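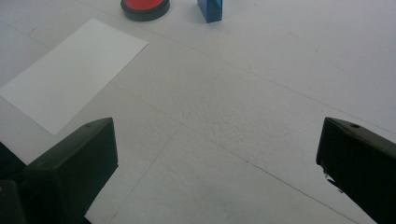
Search this site Go

Print this story | E-mail this story

Kustthorpe library puts in white worktables, at a price

KUSTTHORPE - The new worktables at the Kustthorpe library annex opened to the public in May, and the company that sold them would like you to know they will change how you fold, cut and paste.

That is a lot to ask of a table.

The tables come from Horkance, which calls the line Maeng and describes it as a "clear field" surface. In everyday words, it is a big white top with a matte finish and a faint speckled grain, put together from large panels. Thin gray seams show where the panels meet. The idea, according to the sales sheet handed out at the opening, is that people work better when there is very little on the table and nothing on the surface to pull the eye away.

The sales sheet says the plain top cuts mistakes in paper crafts by 70 percent. It does not say who made the mistakes, what they were making, or what kind of table they used before. A request for the study was answered with a second copy of the sales sheet.

The library bought 13 of the tables at $300 apiece. The old ones, brown and scratched but level, were sold off for less than the cost of one new one.

There are fair things to say for the Maeng. The finish is dull enough that the overhead lights don't bounce back at you, and there is room to lay out a full sheet at any angle you like. Small colored pieces are easy to find on it. Anyone who has lost a bead on a wood-grain table will see the point.

White paper is another matter. A clean sheet is brighter than the tabletop, but in the late afternoon, with the blinds half down, the difference gets small. Two people at the evening card-making hour were seen feeling for the edge of the page with their fingertips. A white table also shows every speck, and a craft room makes plenty of them.

Then there are the seams. Horkance says they are "flush to the touch." A pencil run across one at this reporter's table gave a small bump in the line every time. People tracing or writing on a single sheet will want to stay in the middle of a panel, and some of the panels narrow to a wedge.

Trisura, which handles the upkeep contract, recommends a wipe-down after each session with its own cleaner. The library's posted rules now ask for the same. Plain soap and water is not mentioned on the sheet, for or against.

The annex says it will gather 100 comment cards before deciding whether to order more for the upstairs room. The cards are next to the door. The box was on one of the old tables.

Print this story | E-mail this story

Related items
Annex hours to change for summer
Card-making hour moves to evenings
Upstairs room still waiting on paint
Letters: What was wrong with the brown tables?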